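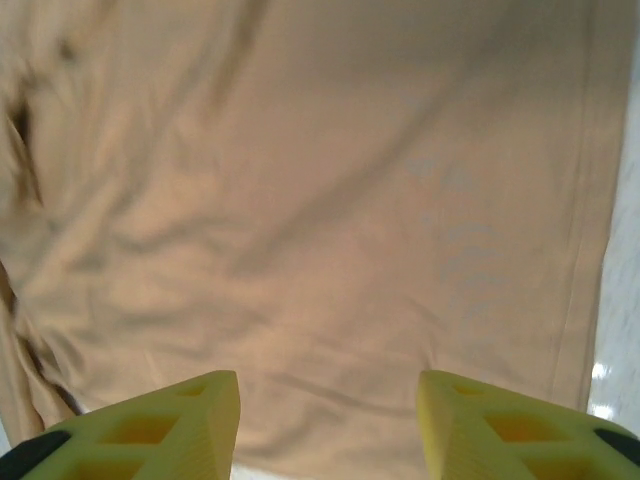

I bought the Nyberg handheld steamer in September, after years of ironing on a towel on the kitchen worktop and swearing at it. I'd read so many lukewarm things about handheld steamers that I very nearly didn't bother, and I am so glad I did! My clothes are mostly soft, matt, cottony things, and they crease the way the beige one does — long gentle ridges running diagonally over everything, finer ripples lower down, and a thick bunched bit at one side where the cloth has doubled over on itself. Those soft creases are what the Nyberg is best at. If most of your washing looks like that before you start, you can more or less stop reading and go and get one.

Still here? Right, the details.

It heats up quickly enough that I've stopped wandering off and forgetting it's on. The tank holds enough water for 4 shirts, or 2 pairs of trousers and a pillowcase if you're me and have opinions about pillowcases. Filling it is easy, there's a wide mouth on the side and you can hold it straight under the tap. It does spit a little for the first few seconds, so point it at the sink to begin with. Mine has done that every single time and I don't mind now I know.

The thing I didn't expect to like so much is the flat plate. My old steamer (a Braditz, bought in a hurry) only really worked on things hanging up, and it dribbled whenever you tipped it. With the Nyberg you can lay a shirt on the bed with a folded sheet underneath and go over it almost like an iron. I do the body hanging on the back of the door and then the fiddly parts flat.

Hems and plackets: fine, with patience. Anywhere the cloth is doubled and stitched takes longer, and you have to pull it taut from the bottom with your free hand (mind your fingers) and make a second pass. A straight hem on cotton comes up nicely. Collars are good too. A really sharp crease down the front of a trouser leg is beyond it, and I've kept my iron for that. I think I've used it once.

Printed fabric was my big worry. Half of what I own has some old faded lettering or a logo on it that's hanging on by a thread, and I've melted one with an iron before. I turn those inside out and keep the plate off the print, steam only, and so far nothing has gone sticky or peeled. My friend Mehwish goes straight over hers from the front and says it's fine, but I'm not brave enough.

Things I'd change. The cord is too short for my bedroom, so I've ended up with an extension lead trailing past the wardrobe. The steam button has to be held down the whole time, and after 30 minutes your thumb knows all about it — the Osville one at my sister's has a lock and I'm jealous every time I visit. And the little heatproof glove in the box is enormous. I could fit both hands in it.

Limescale: we have very hard water here and I empty the tank after each go. The booklet suggests a rinse every 15 uses, which I have done precisely once, and it's still puffing away happily.

I used to put off doing the shirts all weekend. Now I do them on Friday evening with the radio on, and I quite look forward to it! I've since bought a second one for my dad, who has never willingly ironed anything. He rang to ask whether you can use it on curtains. You can, but take a stool, because it gets heavy above your head with a full tank.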